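Randomized walls and floors help simulated robot arm hold its aim, Nerkach lab reports

October 2020

A robotics group at the Nerkach lab has published results from a training method that changes the surfaces of a simulated room while a robot arm learns to reach for objects in it. Policies trained this way lost far less accuracy when they were moved to a room they had not encountered before, according to the group's report.

The method, which the researchers call Ander, runs entirely in simulation. A virtual arm with a parallel-jaw gripper is given a short task, such as closing on an upright rod, and the learning software sees the work through a camera mounted behind the fingers. Between training runs the program swaps the patterns on walls, floors and work surfaces, and hangs pictures in different places and at different angles.

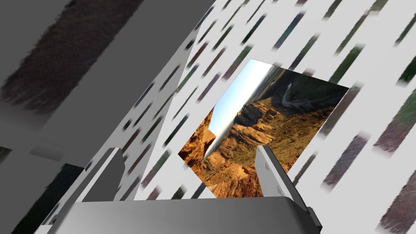

The idea of varying textures in simulation is not new. What the Nerkach group wanted to know was how much of the benefit comes from the view at the wrist, where the gripper takes up a large share of every image and the background can change completely with a small turn of the arm.

"With a fixed camera the policy gets a stable picture of the room," said Fasil Assefa, who led the study. "At the wrist it gets a wall, then a piece of table, then half of its own arm. We suspected it was leaning on the background more than we wanted."

To test this, the group trained two versions of the same policy. One saw a single set of surfaces the whole time. The other saw a new set drawn from a library of 752 textures, among them stone, plain gray, brush-stroke patterns and landscape photographs. Both versions were given 3475 practice episodes and the same amount of computer time.

In the room they had trained in, the two did equally well. In nine test rooms with new surfaces, the version trained on one set completed 61 percent fewer grasps than it had at home – a larger drop than the group had expected. The version trained with Ander kept most of its score, though it took longer to settle on a grasp in the early part of training.

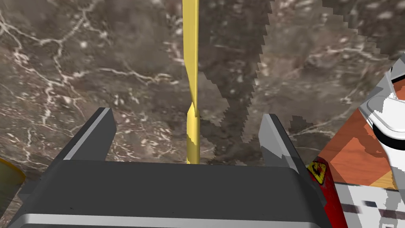
By the Sarpong Research Notes staff

Most of the failures followed a pattern. The arm would come down in the right area with its fingers open, then stop to one side of the target or rotate the wrist away from it. When the researchers went back through the camera views, they found that many of these errors came at moments when a hard shadow or a strongly marked surface was near the target.

Thin objects gave the most trouble. A rod seen end to end from close up can cover only a narrow strip of the image, and a white vein in marble or a dark edge of shadow can cover about as much. The group added extra episodes with rods on veined stone, and the Ander policy improved on them. The single-surface policy, given the same extra episodes in its own room, did not improve in the test rooms.

Shadows are still a weak point. The simulator draws them at a low resolution to save time, so their edges come out in steps. Assefa said the group has not yet worked out whether the policy has learned to ignore shadows in general or only shadows with that kind of edge.

"We could render them properly and find out, and we will," he said. "It makes each episode a good deal slower, so we left it for the second round."
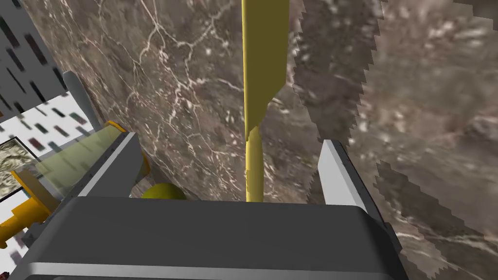
Next steps

The second round is planned to start in February. It will add smoother shadows, more see-through objects and scenes in which the target is partly hidden behind the gripper itself. The group also wants to vary the color of the arm and fingers, which stayed the same through all of the work reported so far.

A test on a physical arm will come later. The lab has one set aside for it, but the wrist camera has to be matched to the simulated one first, including its angle and how much of the palm it takes in. Small differences there changed the results more than any single texture did, the report says.

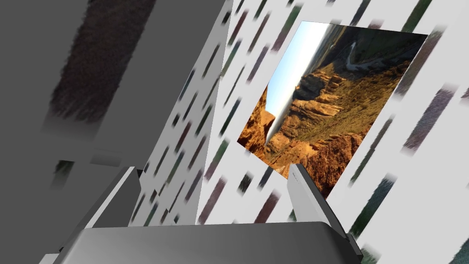
Pictures hung on the walls turned out to matter less than the group had thought. A landscape photograph is full of detail, and the researchers had expected it to pull the arm off course. In the test rooms it had a small effect, and only when it was close to the fingertips. Repeating patterns over a whole wall were harder on the single-surface policy.

The report also lists several things that made no clear difference, including the order in which textures were shown and whether two walls of a room matched. The texture library, the task files and the training settings are available from the lab on request. The trained policies will be released after the second round.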